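Irville Community Help > Home & Kitchen

Bare wood table: fruit straight on it, or always on a plate?

Posted by taditz_lane
Saturday, December 14, 2024

We bought a light beige wooden table in July and I'd like to keep it nice. The grain is fine and runs straight across, so any mark shows up right away. I don't want a tablecloth.

My question is mostly fruit. Apples end up directly on the wood, next to a plate with nothing on it.

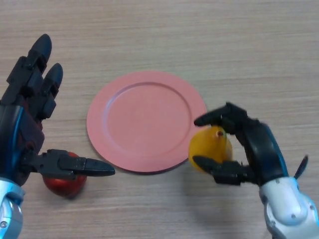
The plate is pink, with a wide raised rim and a flat middle, and it would hold a few apples. The rest of the house says I'm fussing. Does an apple hurt the wood if it sits there overnight? And does the plate need something under it? The shop said the top is oiled but didn't say with what.

3 replies

mtshali_road
A dry apple won't do anything overnight. A wet one can leave a ring on an oiled top, so dry them after washing. A bruised one is worse — the juice gets into the grain and darkens it. Check the undersides every couple of days, or use the plate.

For the plate, look at the foot. If it's rough and unglazed it will scratch when somebody slides it. Stick felt dots on it or lift it when you move it. If you do get a ring, let it dry fully, sand lightly with 300 grit along the grain, and wipe on a thin coat of oil. Try it on the underside first.

pomley6
just use a bowl

oldorchard99
Agree with the first reply, except I'd skip the felt dots on anything you wash a lot. They come off in the sink. A thin cork mat works fine. Also ask the shop again which oil it was, so you can buy the same one for touch-ups.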